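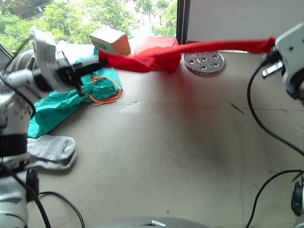

6/8/20. Placement matching for the social work second years, run again on the new sheet, and I'm writing this up tonight while it's fresh because I know what I'm like by the morning. Jeptoo and I spent most of the day on the autumn list and it behaves much as it did in March, with the easy pairings all bunched up together at the start and the awkward ones at the far end with no give in them at all. It is the red cloth to the life, that – twisted up on the left, then a great crumpled billow through the middle, and then drawn out into a tight band on the right where the other end is gripped fast and not let go. The billow is the students who could go nearly anywhere and so get sent nowhere until last. I'd like us to start with the tight band this time and work back.

What we tried first. Took the agencies that have confirmed in writing, Grudham family centre included, and placed only the students with a real restriction (no car, a child at nursery, someone at home who is shielding). Left everyone else alone. It felt slow and I kept wanting to pop in the obvious ones as I went past them, but Jeptoo was firm with me and she was right to be. By lunch the restricted ones were done apart from the two Emmanuel flagged, and I'll come to those.

The hours question. The first placement is still down as 200 hours in our handbook and I have been asked by practically everyone whether hours on a video call count. My understanding after talking to Lilian is yes, if the practice educator signs for them in the same week, and no if they are saved up and signed in a heap. She is going to put that in writing. Until she does, please could everybody give the same answer, which is "probably, keep your own record". I caught myself giving a longer and more cheerful answer to a student on the phone yesterday and had to ring her back.

Draser. Oh dear. We put the preference forms through Draser again and it has done the thing with the postcodes, where anyone who leaves out the space gets treated as having no address and drops to the foot of the list. We had 9 of those this time. I corrected them by hand in the sheet and NOT in Draser, so if anybody exports afresh the mistake will come straight back in. Alvar thinks there is a setting. He has thought there is a setting since March, bless him, but he has promised to look properly and I have written it on the whiteboard with his initials.

Reading the statements. 418 of them across all the programmes now, with the late ones in, and of course we only need our own cohort's for this. I read a good batch aloud with Jeptoo over the phone, which sounds daft but it does make you slow down. The ones that help with matching are the ones that say something ordinary. One lad wrote that he gets on well with old men because of his Saturday job in a betting shop, and that told me more about where to send him than a whole page on anti-oppressive practice from someone who had plainly swallowed the reading list. I don't want us to mark these, mind you. They aren't assignments. But I would like to change the prompt for next year from "Describe your values and interests" to something along the lines of "Who have you found it easy to talk to, and who have you found it hard to talk to?" Mwajuma suggested the second half and I think the second half is where the good material will be.

Emmanuel's two. The first is the student who did her care work at the very agency we'd have sent her to, and doesn't want to go back as a learner among people who know her as staff. I have every sympathy. We moved her to the Grudham list and that pushed one other student out to the hospital team, who seem happy enough to have her. The second I can't settle. He needs somewhere he can reach by the Ciltstead bus, and the only place on the route has a practice educator who is already carrying more students than I'm comfortable with. Emmanuel is going to ask whether an off-site educator could take him, with someone in the office for the day to day. It has worked before, though it did depend a good deal on the person in the office being the sort who looks up when you come in.

The Lukumay sheet. This is Mwajuma's one-page form for the first meeting between student and educator, and we have all fallen into calling it the Lukumay, which embarrasses her, so it'll stick. Tried it over video with Lilian playing the educator and me playing a nervous second year. A few things from that:

The question about how you like to be told you've got something wrong is the best on the page and should come earlier. I answered it as myself without meaning to and we ended up having quite a proper conversation.

The box for "learning style" can go. Lilian would not say why she dislikes it so much but she dislikes it a great deal, and I have never seen anybody write anything useful in it.

Five lines is too many for "agreed goals". You feel you must fill them. By the fourth I was making things up, and I've been doing this job a long time.

We also forgot to leave anywhere to write down what happens if the student has to isolate. Mwajuma is adding that tonight, I think, or tomorrow.

Something I noticed and don't quite know what to do with. When we place the restricted students first, they nearly all come out with their first or second choice, which I'm very pleased about. The ones who said "anywhere, I don't mind" then get the leftovers, and I have a feeling that some of them do mind and were only being polite. I was that sort of student myself. Jeptoo wondered about ringing each of them before the letters go, just for a chat, and asking again with the agency name in front of them. It would be a fair few calls, but I'd sooner have them in August than in the third week of placement when somebody is crying in a car park. I'll draft a little script, or not a script exactly, some notes, so that we are all asking it the same way.

To do, in no order. Alvar: Draser postcodes, properly this time please. Lilian: hours wording. Emmanuel: off-site educator for the Ciltstead bus student. Mwajuma: isolation line on the form, and move the "getting it wrong" question up. Jeptoo: list of the don't-minds with phone numbers. Me: notes for the calls, and ring the hospital team to thank them, and find out whether the lanyards have come or whether students are meant to be turning up with a printed email again.

Sheet is saved in the shared folder as the second version. The first version is still in there as well, and I haven't dared delete it, so do check which one you've got open before you type into it. Jeptoo has coloured hers green.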